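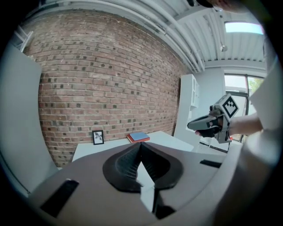 Submissions FAQ

Jilthorpe Editions publishes novels and novellas in paperback and ebook. These are the questions writers send us most often. Please read the page before you write to the submissions desk, as the reply will probably be copied from here.

Before you send

When are you open?

We read during March and September. The form goes live at 9 a.m. on the first day of the month and closes at midnight on the last. Anything emailed to us outside those months is deleted unread.

What kind of fiction do you publish?

Mostly contemporary fiction set in ordinary working lives, plus some crime and some historical. We have done two comic novels and would like more. We don't publish fantasy, children's books, poetry or memoir. If your book is a memoir with the names changed, call it a novel and we will read it as one.

How long should the book be?

Novels should be at least 50,000 words. Novellas go to our Mogensen series, which takes anything from 20,000 words up to that point. We don't have a firm upper limit, but a very long book costs more to print and has to sell for more, and that will come up in the discussion.

Can I send a book that isn't finished?

Please don't. We ask for the full manuscript within a week if we like the sample, and we've had to let books go when the second half didn't exist yet.

Do I need an agent?

You don't. More than half of our list came in through the open form. Agents should use the same form and tick the agent box.

Is there a reading fee?

There is no fee at any stage. If someone asks you for money in our name, it isn't us, and we would like to hear about it.

What to send

What goes in the form?

A one-page cover letter, a synopsis of no more than 870 words, and the first 50 pages. The form won't accept a longer synopsis. Titles count toward the total.

Does the synopsis need to give away the ending?

It does. The synopsis is for the editors and won't be used on the jacket. We want to know who does what and how it ends. Minor characters can be left out unless the plot turns on them.

What should the cover letter say?

Tell us the title, the word count, the genre if it has one, and two or three sentences on the story. Add a line on anything you've published. If you haven't published anything, leave that line out. Comparisons to other books are fine but we don't require them.

What format do you want?

A Word file or RTF, double-spaced, 12-point type, pages numbered, with your last name and the title at the top of each page. We can't open Pages files. Please don't send a PDF, as our readers make notes in the file.
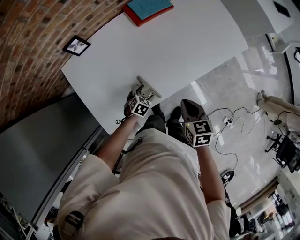 Can I submit the same book to other publishers?

Simultaneous submissions are fine. Tell us if you accept an offer elsewhere by using the Withdraw button in your Orex account. If you have an offer on the table but haven't decided, write to us with the title in the subject line and we'll try to move your book up the pile.

What is Orex?

It's the submissions system we use. You need a free account to send work, and it keeps a record of what you sent and where it stands. "Received" means no one has opened it yet. "In progress" means a reader has it. The label sometimes stays on "In progress" for weeks after the reading is done, so please don't read much into it.

I sent the wrong file. What should I do?

You can replace a file once, within the reading month. After the month closes the files are locked. Typos are not a reason to resend.

After you send

Who reads the submissions?

Each sample is read by one of our outside readers and then by an editor. Full manuscripts are read by Nabil Bitar, our fiction editor, and at least one other person in the office.

When will I hear back?

We aim to answer every sample within 20 weeks. September is our heavier month and can run over. If that time has passed and the status hasn't changed, send us a short note and we'll look it up.

Will I get feedback?

We don't give feedback on samples. If we read the whole manuscript and turn it down, you'll get a short letter with our reasons.

Can I resubmit a book you turned down?

Only if we asked you to. A new book is welcome in the next reading month.

If we make an offer

What do you pay?

The advance is $1,000 for a novel and half that for a novella, paid on signing. Royalties are set out in the contract and statements go out twice a year.

Which rights do you take?

World English rights in print and ebook. Film, TV and stage rights stay with you. Audio is discussed book by book. The contract goes out as a draft and we expect you to take time over it. Have someone else look at it if you can.

Do I get a say in the cover?

Our covers are done by the Idard studio. You'll see two or three roughs and we'll ask what you think. The final choice is ours.

How long until the book comes out?

Usually 14 to 18 months from signing. Editing takes up the first part of that, and bookstores need to hear about a title well before it arrives.

How many author copies will I get?

You get 20 copies of a novel or novella. You can buy more at the trade discount, and you're free to sell those at readings.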